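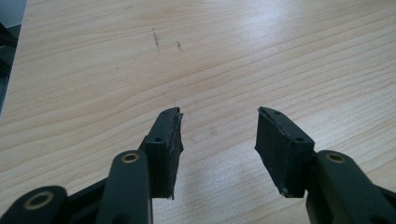 So what do I do about the pen marks on the table? Leave them until morning, then try a damp cloth and a drop of dish soap before anything stronger.

That's where I've landed after going back and forth all evening. Two little dark marks, a short streak and an even shorter squiggle next to it, and I can't tell if they're pen or pencil. If it's pencil I'll be thrilled, an eraser might do it. If it's pen, well, I'm the one who sat there filling out the Zuteck warranty form with no placemat under it, so I know who to blame.

The wood is so pale that everything shows. I loved that when I picked it out (all those long wavy lines in the grain, I could follow them with my finger for an hour) and I still love it, even when the light hits it and every smudge lights up too. I paid $274 for it at the Edwards moving sale last June and carried it up 17 steps in two trips, top first, then legs. My back remembers.

I read a bunch of advice online before dinner and it was all over the place. Toothpaste! Mayonnaise! Rubbing alcohol, but only if you know your finish, and I don't know my finish. The lady at the hardware counter in Drukuvia said test it underneath first, so I'll do that, somewhere near the back leg. I have half a bottle of the Wondico wood soap under the sink from when I did the shelves, and that was gentle enough.

Also need to decide on a tablecloth. I keep saying I don't want one because then why have a nice table, and then I go and write on it. Maybe just a runner down the middle, the oatmeal colored one, if it survived the wash.

Almost 11 now. Form still isn't mailed. Need stamps, and more dish soap, come to think of it.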